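Station Notes, Jun 28, 2025

The Record Library Has Moved, Mostly

If you tuned in during the second week of June and heard the same Mamo Quartet side twice before lunch, you have our apologies and an explanation. The library was in boxes. The boxes were in the hallway. The one box anybody could open without moving nine others held a great deal of Mamo Quartet.

The move is now done, apart from the parts that aren't. Our jazz collection stands at 3,000 LPs, and 1,554 of them are shelved in the new room on the Coter Street side of the building, in alphabetical order by leader. The rest are also in alphabetical order, according to the labels on the cartons, which were written by three different people with three different ideas about where "The" goes.

Fasil Tilahun, host of Grelisen After Dark and our music director for longer than he likes to see in print, has been doing the shelving between shifts. He reports 121 records with the wrong disc in the sleeve, and a further handful with no disc at all. One sleeve held a takeout menu from a restaurant that closed in the nineties. He has filed it under vocals.

"I found the Trirnska live album," he told us. "I've been telling listeners for years that we didn't own it. We own four."

All four will get some air. Fasil is giving over a full 90 minutes of After Dark to the Trirnska sessions next month, including the long second side that most stations fade out when the bass solo starts. He promises not to fade the bass solo. He has been asked to reconsider and has declined.

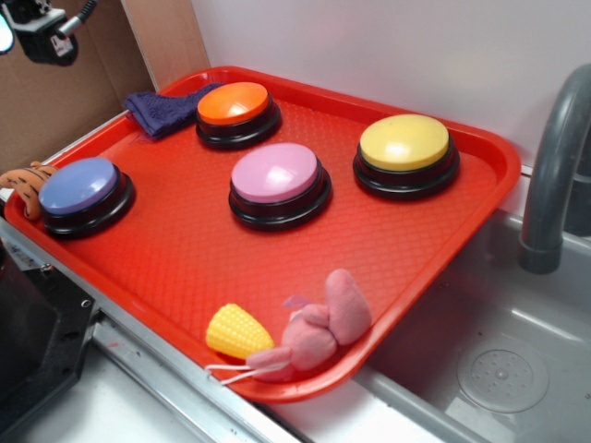

Four push buttons on a red tray, orange, yellow and pink among them.

A few schedule changes come along with the new room. The morning show keeps its slot but loses its second turntable until the new cabinet arrives, so expect slightly more talking between tracks. Some of you wrote in to say there was already enough talking between tracks. We read those letters. We read one of them on the air, which in hindsight proved the writer's point.

Big Band Hour stays on weekends and remains, as ever, 55 minutes long. New Releases moves to the early evening, where people who have jobs can hear it. Labels and musicians sending us music should use the Coter Street entrance from now on. Please write the leader's name on the outside of the package and leave off the glitter. You know who you are, and so does our vacuum cleaner.

We are also looking for shelves. Specifically, we need the deep kind built for LPs, since the ones we ordered were meant for paperbacks and have begun to smile in the middle. If your basement has a set you've been promising somebody you'd get rid of, call the front desk and ask for Fasil. He will come with a truck. He may also look through your records while he's there, and he will have opinions.

Requests are open again for anything from A through the first half of M. If you want to hear something from later in the alphabet, send it in anyway and we'll get to it when we find it. Monk fans, hang on. You're in the hallway, third stack from the water fountain.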